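Builders and event helpers wanted for the Mutberg server

Mutberg is a survival and building server with 712 registered players. We are looking for new people for the staff team, because two of our builders finished school and have less time now. The positions are not paid.

What we need:

Builders (3 places). You will work with Sena Ankrah on the new harbor district and the road to Cullwood. Please send us screenshots of something you made in survival mode, it can be small. We prefer a simple house with a good roof to a very big castle with nothing inside.

Event helper (1 place). Tomás Veloso organizes the boat races and the treasure hunts. The helper prepares the chests, answers questions in chat and bans cheaters when it is necessary. Most events start at 19:00 server time.

You should be at least 14 years old and be on the server already for one month. Your English does not need to be perfect – mine is also not – but players must understand you. If you had a ban before, please write it in the application, we will find it anyway. 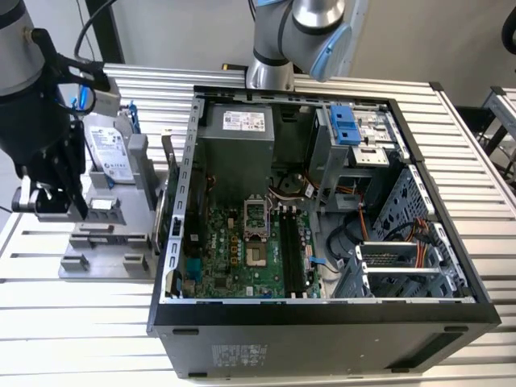
New staff begin with a trial period until the end of March. In this time you can use the creative world and the staff chat, but not the rollback commands. After the trial, Felista Rashidi will talk with you and the team decides together.

To apply, open a topic in the Staff Applications forum with your player name, your time zone and the position you want. Please do not send private messages to Felista – she gets too many of them. Questions can go under this post.

Arnaldo Azevedo
Mutberg admin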